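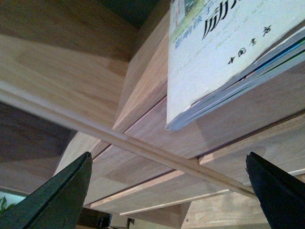
Gadska Library Opens Again With More Room for Readers

May 27, 2023

The public library in Gadska opened its doors again this morning after a closure that began in December. The building on Siregar Street has a new roof over the reading hall, a wider entrance and a separate room for children. The town paid for the roof, and the rest of the money came from the Unus fund, which supports small libraries in the region.

During the closure, the library lent books from a rented shop near the bus station. The space was small, and only a part of the collection could be offered there. Even so, 631 readers renewed their cards in that period. The library had expected a lower number and had already prepared to extend the old cards without a fee.

The collection in foreign languages has grown the most. It now has 484 titles, many of them donated by families who moved to the town for work. The library asks that people who wish to give books bring a list first, as there is not yet a place to store large donations.

Furniture was a long discussion in the town. Some residents wanted metal cabinets, which are cheaper and easy to clean, while others asked for wood. The library has chosen wood and says that it prefers a simple look. Pale, unfinished wood with the grain left visible, as on the cabinet with the broad drawer front, is a style that many readers asked for in the survey last year. It needs more care than painted wood, and readers are kindly asked not to put cups or wet umbrellas on it.
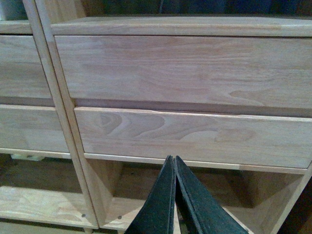
Opening hours stay the same as before the closure, but the library will close at 4 on the last working day of each month. The evening language club, Endadness, also returns to its usual room upstairs. Pale wood shows every mark, so the club has agreed to keep its tea away from any cabinet where a flat top sits over the drawer. The club has places for 27 people, and registration is open at the front desk.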